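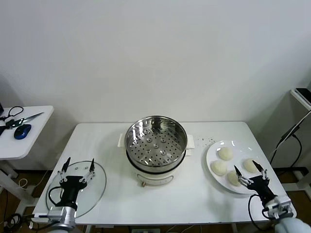 Steaming is a method of moist-heat cooking in which food is held above boiling water and heated by the vapour that rises from it. The food does not touch the water. Heat is transferred mainly by condensation: when steam meets a cooler surface it returns to liquid and releases its latent heat of vaporisation, some 2,260 kilojoules per kilogram at atmospheric pressure. At sea level the temperature in an unpressurised steamer cannot rise much above 100 °C, and browning reactions are therefore largely absent.

History

Steaming vessels are known from many parts of the world. In China, pottery steamers with a pierced upper section date from the Neolithic period, and bronze versions were later made for ritual use. In North Africa, couscous is traditionally steamed over a simmering stew in a two-part pot. Earth ovens, in which damp leaves are laid over heated stones, cook partly by steam and are found across the Pacific.

Equipment

A steamer consists of a water reservoir, a perforated support and a lid. Stacked bamboo baskets are set over a wok or pan. The woven lid lets some vapour escape and absorbs part of the remainder, which reduces dripping onto the food. Metal steamers are easier to clean and hold up better to repeated use, but condensation collects under a flat lid. A cloth tied around the lid is a common remedy. Domed lids direct the droplets towards the rim.

Electric models heat the water with an element in the base. Many switch off when the reservoir boils dry. Commercial cabinets are supplied by a separate boiler and may run slightly above atmospheric pressure.

Steamed doughs

Wheat doughs leavened with yeast or baking powder are steamed in much of East and South-East Asia. Low-protein flour gives a finer, whiter crumb. The surface stays moist and sets without a crust, so the finished bun is soft throughout and pale in colour. Pieces are spaced to allow for expansion and are usually placed on paper or a greased surface.

Plain buns of moderate size need 10 to 15 minutes over vigorously boiling water. Wrinkling or collapse after cooking is generally attributed to over-proving, excessive heat or a sudden drop in temperature when the lid is lifted. Some cooks turn off the heat and wait 2 minutes before opening the steamer — a practice more common with filled buns than with plain ones.

Effects on food

Water-soluble vitamins, notably vitamin C and folate, are generally retained better in steamed vegetables than in boiled ones, as less is lost by leaching. Losses through heat still occur and increase with cooking time. Green vegetables keep their colour if cooked briefly, but turn olive when chlorophyll is converted to pheophytin.

Altitude

The boiling point of water falls by about 1 °C for every 300 metres of elevation. Cooking times are lengthened accordingly, and dense foods such as puddings and root vegetables are the most affected.

See also

Double steaming
Pressure cooking
Poaching
Mantou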